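# The Pile

Every household has a pile. Mine lives on the bed, on the straw mat with the green edging, and it has been growing since February. Babita Bhatt, who has folded for a family of eight and has opinions, told me a pile is only a wardrobe with ambition. I wrote that down and then had to move two cardigans to find the pen again.

Dark clothes are the worst of it. Navy and black look identical until you're out of the house, and a big dark piece never lies the way you put it down.

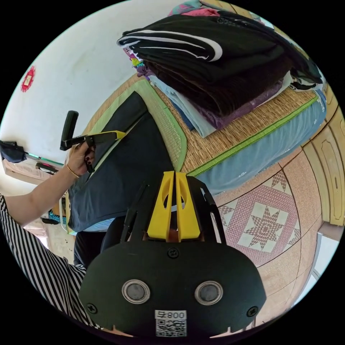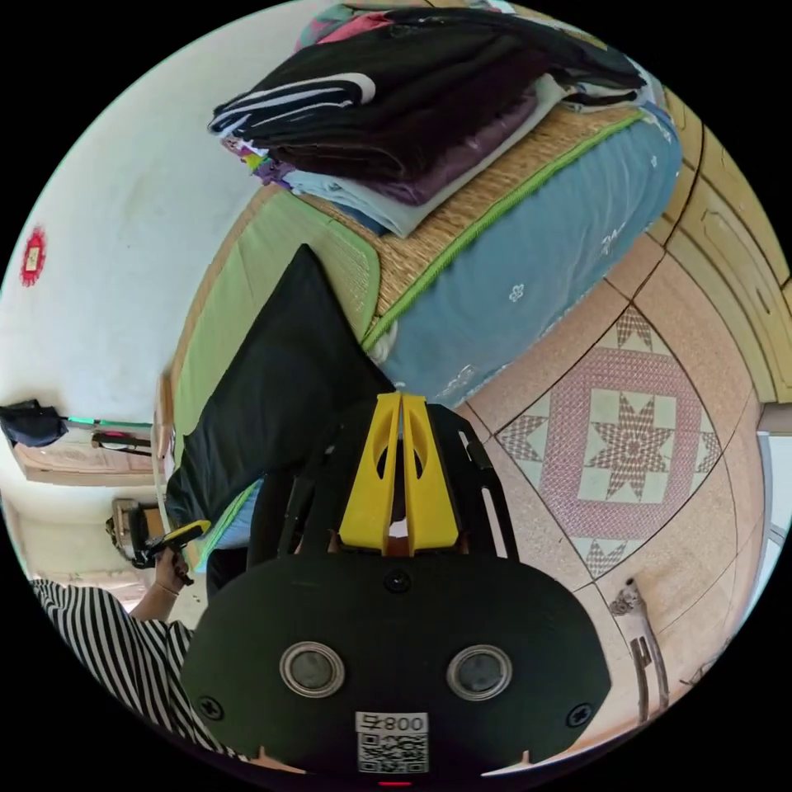
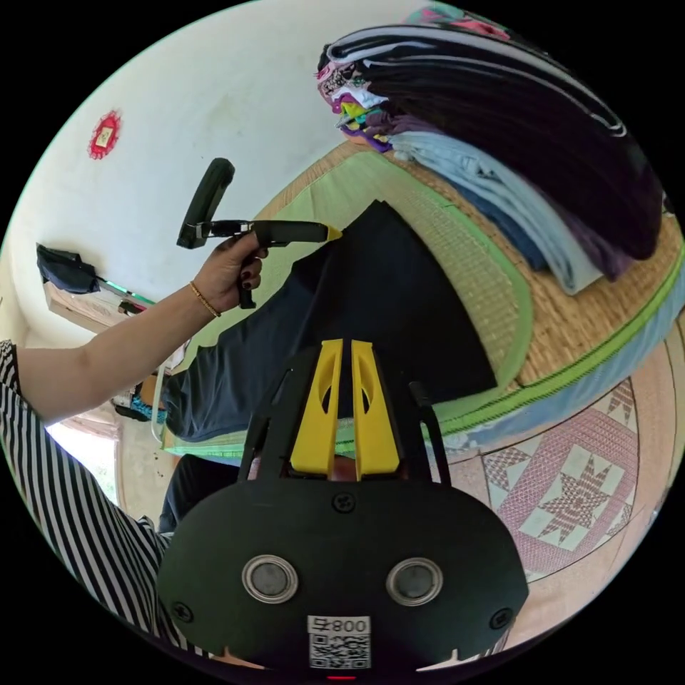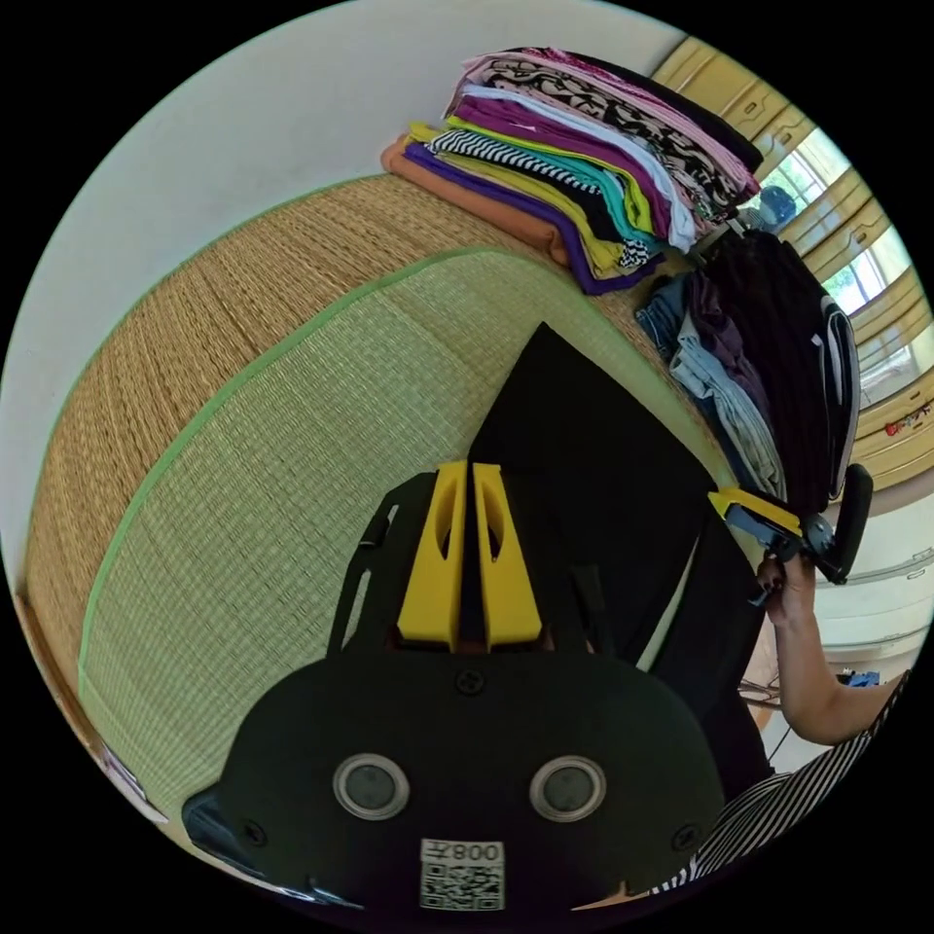 Brultham, December 2019

Stripes go on a pile well. Bhatt puts the loud things near the top, where they can be found by someone half asleep, and leaves the pale blues to be squashed. Jitendra Pandey, her neighbour in Ledach, rolls everything and is not spoken of warmly.

I tried her method for nearly 10 days. The stack stood up straight, the corners met, and I slept beside it on what was left of the mattress. Then I needed the purple one, from underneath.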